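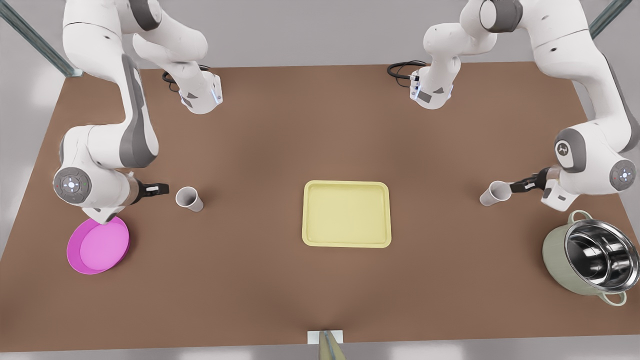 Our good-practice guide for two-armed tabletop work is coming along nicely, Sheldon, and I am happy to say the chapter on shared space reached Bouchard for review on Monday. It now has 47 rules, many of them argued over at length (and with real affection!) by the team at Gadton. The one we go back to most says that a cup lying on its side, like the one at the left gripper, must be logged as tipped before anyone scores the run, even when its neighbor is still upright. We have checked nearly 3,522 simulated runs against that wording so far, and two rules still need plainer language before the next payment falls due.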